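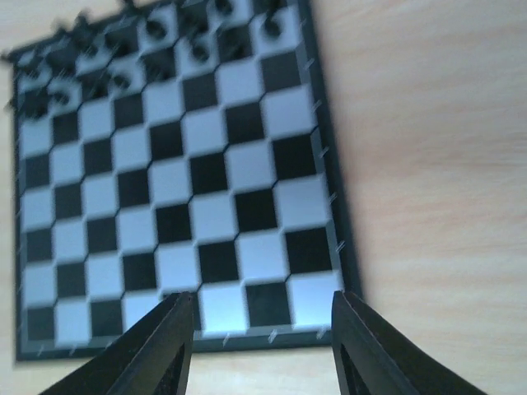

Bruro is a desk arm that moves chess pieces. Built on the workbench at home, then moved to the Trisonden shared shop when the clamp started chewing up my desk. This repo has the arm code, the calibration scripts and the wrist camera recordings. Black's pieces smear badly in frames like the one up top and the squares go soft at the far end, so don't expect to read piece types off every frame. The pale tick marks on the dark border are what the calibration script looks for, and the fingers hide a few of them along the near side. See Calibration.

Last touched 2 December 2024. Works on my machine and on Itzel's.

## Status

- arm moves, homes, doesn't hit the table anymore
- grip OK on pawns and rooks, bad on knights
- castling: not done
- captures: works if you give it a drop spot in `config.yaml`
- promotion: lol

## What's in here

```
bruro/
 arm/ motion, homing, limits
 grip/ finger open/close, force cutoff
 vision/ board finder, square crops
 data/ episodes, see below
 cad/ fingers v2, wrist bracket
 tools/ viewer, relabel, export
```

`cad/old` is fingers v1. Don't print those, the tips flex.

## Install

```
git clone (wherever you got this from)
cd bruro
python -m venv .venv
source .venv/bin/activate
pip install -r requirements.txt
python tools/check_ports.py
```

If check_ports finds nothing, unplug the motor board and plug it back in. On Linux you need to be in the dialout group. Log out and in again after adding yourself, I lost an evening to that.

## Calibration

1. Board flat on the table, black on the far side from the arm.
2. `python -m bruro.arm.home`
3. `python -m bruro.vision.find_board --save`
4. Look at the overlay. Grid lines should sit on the square edges. If they're shifted by one square, rerun with `--flip`.
5. Nudge test: `python -m bruro.arm.touch e4`. Closed tips should stop over the middle of the square.

Redo all of it if anybody bumps the board. Yes, even a little.

The finder fits the outer border first and then the ticks. It doesn't use the pieces at all. Lamp glare on the border kills it, turn the lamp toward the wall.

## Data

929 episodes, recorded in November, all by hand with the leader arm. One episode = one move, from home pose back to home pose.

| field | what |
|---|---|
| `wrist` | camera frames, jpg |
| `joints` | joint angles in degrees |
| `grip` | 0 open, 1 closed |
| `from_sq`, `to_sq` | text, like `g1` |
| `operator` | `me` or `ip` |
| `ok` | true if the piece ended standing on the right square |

Split is by session, not random. Please keep it that way, frames from one session look nearly the same and a random split makes your numbers look way too good. 50 episodes are held out in `data/test`.

Known problems:

- Motion blur whenever the wrist swings. Exposure was on auto for all of it. Fixed in the recorder now, old data stays as is.
- Color is on the cool side, white squares come out bluish. Didn't correct it.
- Far rows get cropped in low poses. `vision/crops.py` skips squares it can't see whole and writes `null`.
- `ok` was filled in after the fact from the viewer, so there's probaly a wrong one here and there. Open an issue with the episode id.
- 2 sessions have the joint log lagging behind the camera. Tagged `lag: true`. Leave them out for training.

## Fingers

Printed in black, flat on the inside, cut out near the base to save plastic and let them give a bit. Print on their side or the layers split. No support needed. I glued a strip of bike tube on the inner faces for one session and took it off again, it grabbed the felt and dragged the piece along.

Screws are whatever was in the Brultora drawer at the shop. M3, short ones. Long ones hit the servo case, ask me how I know.

## Running a move

```
python -m bruro.play --from e2 --to e4
```

Add `--dry` to hover without gripping. Do this first. `--slow` if the table wobbles.

Kill switch is the red plug on the power strip. ctrl-c stops the script but the motors keep holding, so keep your fingers out.

## TODO

- [ ] fixed exposure rerun, same openings
- [ ] knights (taller grip height? different tip?)
- [ ] castling as two moves
- [ ] hook up an engine, the Havlíček branch has a start on it but it doesnt merge clean
- [x] stop homing through the board

## Credits

Itzel Pacheco did the wrist bracket and half the recording, and wrote the relabel tool. Bugs in `arm/` are mine.

Code is MIT, recordings are CC BY 4.0. CAD is MIT too.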